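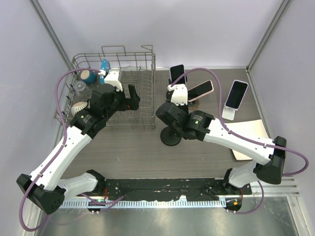 Frequently Asked Questions: Gaskets and Industrial Seals

What products does Kedavico supply?
Kedavico manufactures flat gaskets, spiral wound gaskets, O-rings and molded seals for pumps, valves, flanges and heat exchangers. The standard catalog lists 173 sizes. Parts outside the catalog are made to customer drawings.

Which gasket material is suitable for my application?
The choice depends on the medium, the operating temperature, the pressure and the condition of the flange faces. Nitrile is commonly used with oils and fuels. EPDM is used with hot water and many diluted acids, and should not be used with petroleum oils. For steam service, customers are asked to submit the application data sheet before placing an order.

What is the Zokano range?
Zokano is our line of spiral wound gaskets with graphite or PTFE filler. It is available with or without an outer centering ring. The Momik range covers molded rubber seals only.

Can a gasket be used again after a flange has been opened?
No. A compressed gasket does not fully recover its original thickness. A new gasket must be fitted each time the joint is opened.

Is there a minimum order quantity?
Catalog gaskets may be ordered singly. The minimum for molded parts made with new tooling is 500 pieces per size. Tooling is charged once and is held at our plant for repeat orders.

How long does delivery take?
Stocked items leave the Kanaujia plant within two working days of order confirmation. Cut gaskets made to drawing require 12 working days. Lead times for new molds are stated in the quotation. The plant closes for annual maintenance in June, and orders received during the closure are processed in sequence when work resumes.

What information is required for a quotation?
Please provide the inside and outside diameters, thickness, material, quantity and delivery address. For full-face gaskets, also include the bolt circle diameter, the number of bolt holes and their size. Drawings are accepted in PDF or DXF format.

How should rubber seals be stored?
Seals should be kept in their original packaging, away from sunlight, ozone sources and solvents. They should lie flat and must not be hung on hooks. Shelf life varies by compound and is printed on the bag label.

Are test certificates available?
Material certificates are supplied on request at the time of order. Requests made after dispatch are subject to a search fee of $39 per batch.

Can I return unused items?
Unopened catalog items may be returned within 30 days of delivery with a return number issued by the sales office. Parts made to drawing cannot be returned unless they are found to be defective.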